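Writing down our rules for the hand gripper

For a long time our group had no written rules for recording with the hand gripper. We had habits. Ebere Ogundipe did it one way, I did it another way, and when Ankit Tripathi joined us in August he learned a mixture of both. Then we tried to train on everything together and spent many evenings sorting the episodes again. After that I promised to write a standard, and this post is the longer version of it.

The document itself is short. It fits on two pages and has eight rules, of which only four are strict. Orhun Şimşekoğlu wanted more strict ones. I think people follow a short list and only admire a long one, so we argued a little and I kept the four.

The first strict rule is that the table stays as it is. In the early months we cleaned everything before we recorded, and the policy learned to work only on clean tables. Now the person who records may move things that are fragile or dangerous, and must leave the rest. If there are papers and plants, the papers and plants stay.
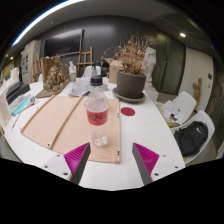
How long should one person record before taking a break?
We stop after 300 seconds of gripping time and put the tool down for at least as long, and a person with any pain in the wrist stops for the day.

The second strict rule is about the start. Every episode begins with the fingers open and the object in view between them, or at least near the middle. It sounds too simple to write down. But when I checked the old material, I found many episodes that began when the hand was already closing, and they are almost useless for learning the approach. Ardalan Rezaei, who reviews most of our recordings, now rejects such an episode without watching the rest of it.

The third is about bottles and other containers. We do not record with a full open container, and the cap must be on and turned tight before the first grasp. A small rest of drink inside is allowed. I was against this at first, as I wanted only empty ones, but Ardalan made a good argument: liquid moves and shines, and a real kitchen or studio is full of half-finished drinks. The rule says that the level must be written in the notes as "empty", "low" or "half". Nothing more exact is needed.

Clear plastic gives us another problem. The edges are hard to find, and the label is often the only part with strong color. If all the grasps are on the label, the policy learns to look for labels. For this reason we ask that a series with a transparent bottle also includes grasps at the base and, where the fingers can reach, near the neck.
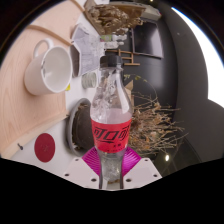 A base grasp, with the red label left free above the fingers.

The fourth strict rule is that failed grasps are kept. A person who drops an object does not delete the episode. They mark it as a failure, write one sentence, and continue. Zohreh Ghasemi told me that in her previous group everybody deleted the failures quietly, and then the success rate in their reports looked wonderful – and meant very little. In our last complete set we have 432 episodes, and the failures are still inside, each with its sentence.

The other four rules are softer, and I will only mention them. Vary the direction of approach. Move at the speed you would use at home. Ask the owner of the room before you record, and check afterwards that no letters or screens with private information can be read. Write the notes on the same day. The last one is broken most often, by me also.

We named the document Trurneo, after the folder where it first lived, and the name has stayed. The version from February 2026 is the one we use now. Orhun is still collecting objections to the bottle rule, mainly about glass, which we have not covered at all. If your group has a good rule for glass, please send it to me and I will try it with ours.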